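The bathroom at our place in Haddale has been finished since July, and I still can't clean it without resenting a decision I made in a showroom, standing next to a man with an espresso.

The decision was grout. I'd gone to Wurnov to pick a tile, and I'd budgeted an afternoon for it, which I thought was generous. The tile took 20 minutes. Then the espresso man slid a ring of plastic samples across the counter and asked what colour I had in mind for the joints, and I realised I'd lived 2,000 weeks or so without holding an opinion on the matter.

I said white. Everyone says white. White grout is white for the length of time it takes the tiler to reverse out of the driveway, and after that it's a record of who lives in the house and what they wash their hair with.

My view, for what it's worth, is that we've been sold the grid. Small tiles mean more joints, more joints mean more scrubbing, and somewhere in the last decade small tiles became a sign of good taste. My parents had big beige slabs and free weekends. I have a toothbrush that has never been near a tooth. 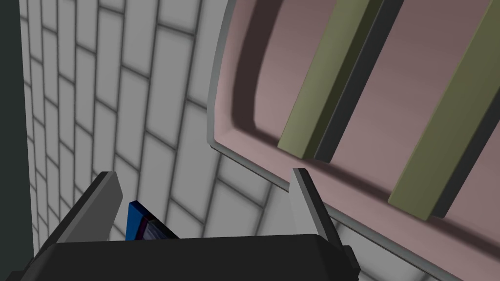 Zodwa Kruger thinks I've got this backwards. Her position is that grout is the only honest surface in a house, that it tells you when the fan's useless or the kids are leaving the door shut, and that anyone who wants a room without joints should go and live in a bathtub. She went charcoal in her own ensuite and reckons she hasn't thought about it since.

I've seen the charcoal. It's very handsome – and soap shows up on it like chalk on a blackboard, though I kept that to myself over dinner.

What I'd like is for the trade to be a bit franker at the counter. Put a clean sample on the ring by all means, but hang a second one beside it that's spent a winter in a share house in Irkville. Let people choose between those two. I suspect grey would do very nicely, and the espresso budget could go towards sealer, a product I first heard of when it was too late to use it.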